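Handout 4: Comparing two-finger grippers on thin-walled parts
Automation Practice, Unit 2

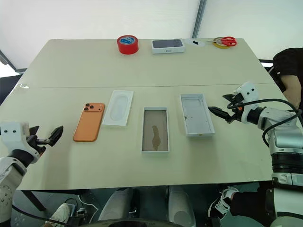 Melaniia Vasylenko
Lecturer, Robotics Laboratory, Preltcombe

Please read this handout before your bench session and bring it with you. In the last unit we moved solid blocks. The blocks forgave us many things. Packaging does not forgive so much, and for this reason we use a phone and the parts of its box as our test objects.

4.1 The task

The phone lies with its back up. The open box parts and the white insert lie near it, each turned at its own angle. The two arms come from opposite sides, so each object must be given to one arm before you start. Write your choice in the plan. Students often let the nearer arm take everything, and then the second arm only stands in the way.

4.2 What we compare

Set A is the Sosberg finger, short and stiff. Set B is the Hutsuliak finger, which bends a little at the tip. Both sets fit the same wrist, and the Trundex controller keeps a separate profile for each. Load the right profile after you change the fingers. If you forget it, the closing width will be wrong and your numbers cannot be used.

Each set does 20 grasps per object. Between grasps, put the object back by hand and turn it slightly. We want to know how the gripper behaves with small errors of angle, so a perfect position every time is of no use to us.

4.3 Where to grip

A box part has thin walls. If you close on two opposite walls, they bend inwards and the box may jump out. One wall between the fingers is usually better, with one finger inside and one outside. Come down slowly and stop before the finger touches the base.

The phone is harder, as it is low and has rounded corners. Grip it across the short side and keep both fingers away from the raised camera bar. The insert has an oval recess in its middle. Do not try to lift it from there, the fingers have nothing to hold.

4.4 What to record

For each grasp: object, finger set, arm, result (held, slipped, missed) and a short remark. "Slipped" means that the object left the table and fell. If it never left the table, write "missed". In May we collected 346 grasps, and more than 20 of them had to be thrown away due to mixing of these two words.

4.5 For discussion

Would you choose the same finger set for both arms? What would you change if the box parts were lying upside down?

Tape and scissors stay at the far side of the table. Report code for this unit: 3728.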